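Robot arm keeps catching the card on the hook when it takes things off a pegboard

Home and Shared Workshops > Robots and Automation
2 answers

Kianoush Rashti
Posted in August

I'm building a pick and place setup with a robot arm at Trurnimwood, the shared workshop I belong to. The job is simple enough. There is a pegboard at the back of a table and a basket in front of it. The arm takes one thing off a hook and sets it down in the basket, then goes back for the next one.
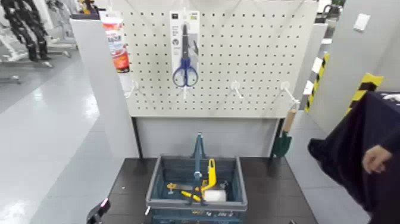

Starting layout: tube, carded scissors and trowel on the board, basket on the table.

The tube gives me very little trouble. The gripper closes on the lower part, the arm lifts, pulls toward the table and comes down over the basket. The trowel is fine too if I go in slowly. The scissors are the problem. They are still on their retail card, and the card has a hang hole at the end. When the arm pulls, the card bends and the hole stays caught on the tip of the hook. Then either the card slips out of the fingers or the whole board rocks.

I have logged 478 tries with the scissors so far and 86 of them ended with the card caught. I use the same motion for everything: close, lift 5 mm, pull straight out. I tried closing the fingers harder and it made the bending worse. I also tried a slower pull, with no change that I could see in the log.

I would like to keep the scissors on the card, as most of what I want to move later is packaged the same way. Is this a gripper problem or a motion problem? The picture below is the tube, for comparison. 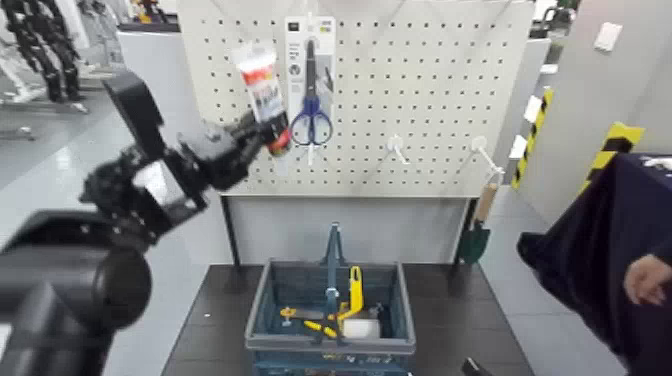
Arnel asked whether the lift is measured from the gripper or from the hook, and said that with a card the two are different numbers, as the first bit of any lift just goes into flexing the cardboard.

Kianoush Rashti
Reply to comment

From the gripper. I never measured at the hook. I do have a wrist camera as well as the head camera, so I can look at the board from close up. From there the hooks are easy to pick out, but the overhead light puts a glare in the middle of the board and anything white in that area gets hard to read. The card is white with dark print, so its edge comes and goes in my detector. I can post the code for that part if someone wants it. 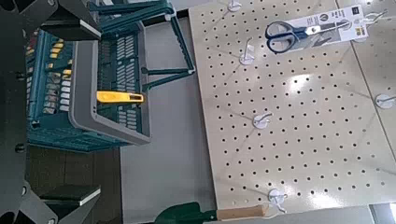 Answers

Seidel

It's a motion problem. A tube is stiff, so when you lift it, all of it lifts. A card isn't. Do it in this order:

Grip the card as close to the hang hole as you can get without touching the hook.
Lift until the hole is clear of the tip. Put a ruler next to the hook and measure this by hand first. I would expect you need a lot more than 5 mm.
Tilt the wrist back a little so the top of the card comes toward you.
Pull out. Keep the height the same until you are past the end of the hook.

Only then move down to the basket. If you start coming down early, the hole drops back over the tip and you are where you started.

You will need a separate motion for each type of item. One motion for tubes and cards is asking too much. Two saved motions and a lookup by item name would do it for now.

For the glare, turn off the light over the bench or hang something in front of it, and see if the card edge gets steadier. I wouldn't touch the detector code before trying that.

Drusier

just take them off the card?? scissors hang fine by the handle. I did a parts board for my garage and gave up on packaging after one evening

Also check your board is screwed down, mine moved every time I bumped it and all my positions were off after that

Kianoush Rashti
Reply to Seidel

Thanks. I measured at the hook and the card needs 14 mm of lift before the hole is free, so I was well short. I have split the motions now, one for tubes and one for cards, and moved the grip point up the card. I haven't run enough tries to give a number. The tilt is the part I'm still working on. With the wrist tilted back, the fingers block the head camera's view of the hook, so I'm taking the hook position before the arm moves in and trusting it after that. 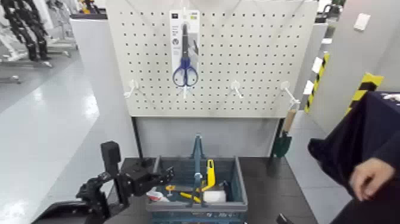 Arm back by the basket, scissors and trowel on the board.

Drusier, the board doesn't move unless the card pulls on it, but I'll check the screws. The light is on a shared switch at our place, so for the glare I'm going to try a piece of cardboard over that end of the bench first.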